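Washing a cotton blanket without ruining it
===

Textured cotton blankets shrink when they get too hot and go stiff when too much soap stays in them. The steps below are for a full-size blanket in a home washer.

## Before you start

Read the care label. If it says dry clean only, stop there. Shake the blanket outside and check for loose threads. Tuck them back in with a crochet hook. Don't pull or cut them.

Treat stains first. Use a little dish soap and cold water, dab it on, and leave it for 30 minutes.

## Washing

1. Put the blanket in alone, spread loosely around the drum.
2. Use 2 tablespoons of liquid detergent. No fabric softener.
3. Pick cold water, gentle cycle, low spin.
4. Add a second rinse.

If the blanket comes up to the top of the drum before the water goes in, take it to a laundromat with a front loader. Mine weighs more than 2 pounds dry and gets a lot heavier in the wash.

## Drying

Lay it flat over a rack or across two lines. Hanging it from one edge stretches that edge, and the hem will wave. Turn it over halfway through. A dryer on the no-heat setting works too, but take it out while it is still slightly damp and finish it flat.

Smooth the hem with your hands before it dries all the way. Small wrinkles in the middle will drop out with use.

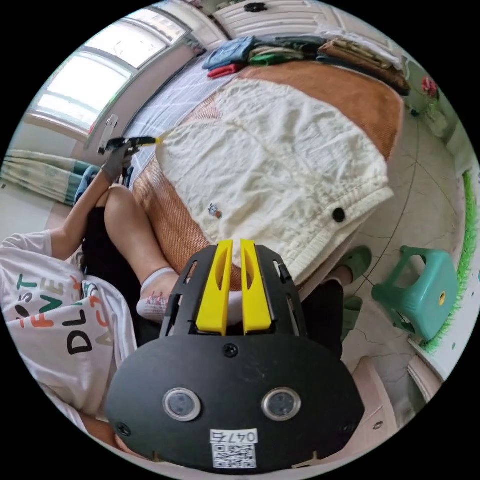
Gwenllian Landeg wrote in to say that she skips detergent on every other wash and uses half a cup of white vinegar in the rinse, and that her blankets have stayed softer for it. I tried it once and the smell was gone by the time the blanket dried. Don't mix vinegar with bleach.

## Storing

Fold it loosely and keep it in a cotton bag or an old pillowcase. Plastic traps damp. I put ours away in May and wash it again in October before it goes back on the bed.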